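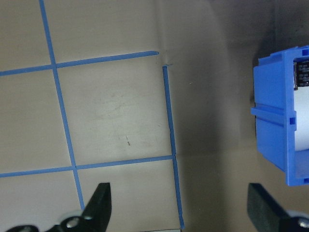 Blue tape on the big table, with the corner I never quite closed.

Galleries > Workroom > The Tape Grid

Hi all, and welcome to the least glamorous gallery on my site! A few of you asked how I lay out my sorting table here in Paltuvham, so this page is for the tape people. You know who you are.

The idea came from Yavuz Polat, who sorts seed packets the same way over in Revonus and swears by thin tape (I had been using the fat stuff, and it ate up half the table). Blue shows up really well on this beige-gray top, even off to the right where it gets darker. I'm not a straight-line person, as you can tell from the strip on the left – it wanders, and I've decided to let it wander. The square in the middle is close enough to square for me.

There's a little scuffed notch at the corner where the top strip stops short of the one on the right. I keep meaning to add a scrap of tape there. Same goes for the gray smudges inside the square, which I could probably get off if I ever went at them with a proper cloth. The tiny dark dash near the bottom of the square I've grown fond of!

I use the squares for buttons mostly, one kind to a square, and on a good evening I can get through 200 before my eyes give up. The Eder tin alone had 916 in it, and that kept me busy for most of December. Next up is the Nokameck box – shell buttons, all mixed in with hooks and eyes, so wish me luck.

If you try this at home, press the ends down with your thumbnail and go slow on the long strips. Mine took 3 tries.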